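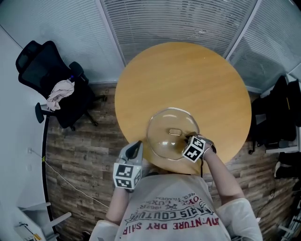

Glass lid on the round table, office side.

Lid storage and cleaning in a shared office – what works?

surkine_k
Posted August 8, 2021
We have one domed glass lid, flat rim, oval handle in the center, and no cupboard for it. At present it lives on the round wooden table and gets moved every time somebody wants the surface. The flat rim sits fine on wood but slides if bumped. Options so far are a wall rack or a felt mat. Opinions?

drondard
Wall rack. Glass on an open tabletop will end up on the floor planks sooner or later. Ours is screwed to the wall at 3 points and has held since November.

Silviu Radu
Disagree with the rack. Most are sized for thin metal rims, and a domed lid hangs forward on the handle side. Measure the rim before you order anything. I'd use the mat.

surkine_k
The wall is plain white and I don't know what is behind it. There are pipes running up it near the ceiling, so I'd want to check before drilling.
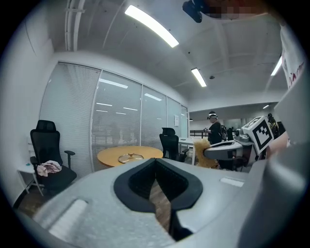

Second question, same room. We have something fluffy and tan, long shaggy fibers, that gets used for dusting. It sheds. I wiped the lid with it and spent longer picking off fuzz than I saved. Under the long ceiling light every strand shows.

jasinska_fan
Wrong tool for glass. Shaggy material is for blinds and shelf edges. Use a flat-weave cloth on the lid, damp first, then dry.

drondard
Shedding drops off after a few washes. Shake it outdoors and air dry it.

Silviu Radu
Mine was still shedding after around 19 washes. Some of them never stop. Keep it for the blinds.

brestcombe
Office blinds are worse than the lid. Close the slats, dust downward, flip them, repeat. Do the table last or you'll be doing it twice.

surkine_k
OK. Mat for the lid, flat cloth for glass, fluffy one for blinds only. I'll look at the wall again once I know where the pipes go.

drondard
Still say rack.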